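Simulation Cell Technician (one opening)
Gedside, Kollmont office
Full time, on site, starting April

Gedside is looking for a patient person to look after one robot. It has two arms, two grippers and a room of its own, and none of it exists. You will still be expected to maintain it.

The cell is called Gruka. It is the simulated half of our two-armed test setup, and its job is to behave the way the real one in the next building behaves. For the most part it does. When it doesn't, a gripper closes on air with great confidence and Ewan Mackay, who runs the cell, gets a message before breakfast. We would like those messages to go to you.

What you'll be doing

Gripper setup takes up most of the week: finger geometry, opening width, closing force, contact settings. After that comes camera alignment, both on the body and at the wrists. You'll check joint limits against the Strachan service sheets, which were written by someone who disliked vowels. You'll also fix objects that have drifted, sunk into the floor or decided that gravity is for other people.
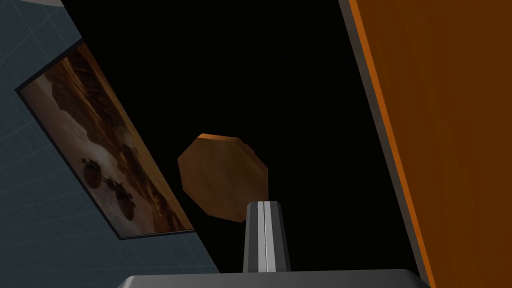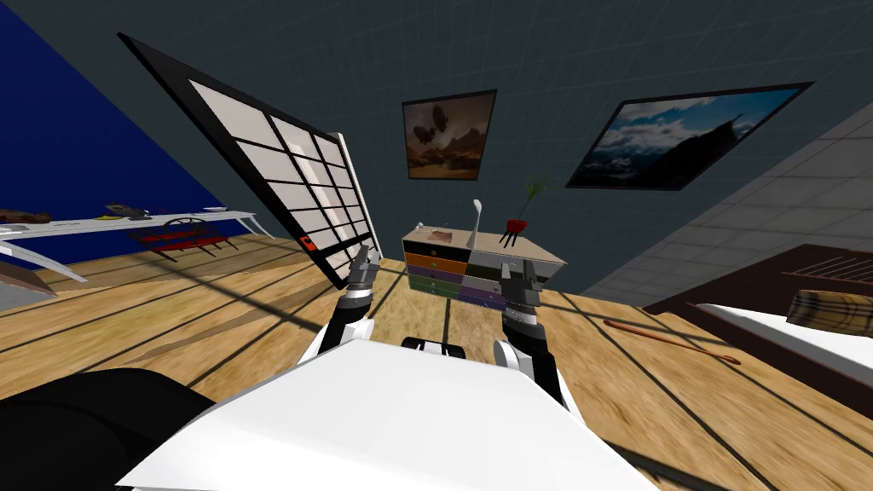
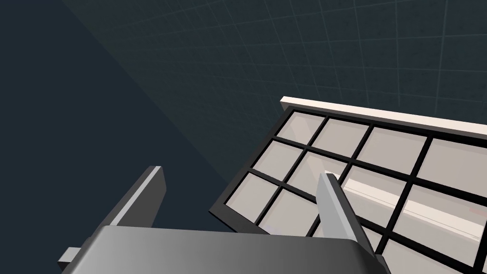
Gruka in simulation. First: a gripper finger and an octagonal object. Second: both arms, with the bedroom beyond. Third: a gripper at the paned panel.

Every change to the cell is followed by a regression run of 100 grasps. If it fails 10 or more, the change comes back out and you write up why. We have 600 of these write-ups already. Reading them is part of your first month, and a few are even punctuated.

What we need from you

You have set up or repaired grippers before, real or rendered. You can read a transform tree and find the one axis that somebody flipped. You write notes that another person can follow at 8 in the morning. Some Python is required; elegant Python is welcome but will make the rest of the code look bad.

A degree is fine. So is a few years on a factory floor. If you have spent an afternoon chasing a fault that turned out to be a unit conversion, say so in your letter and tell us which units.

What you get

Regular hours, a decent chair, full health coverage and a repair job that leaves no grease on your shirt. Once a month you go next door and work on the physical arms, where there is plenty.

To apply, send a resume and one page on a fault you found and fixed to Ewan Mackay at Gedside, Kollmont. Please leave out the word "passionate." The robot has never asked for it.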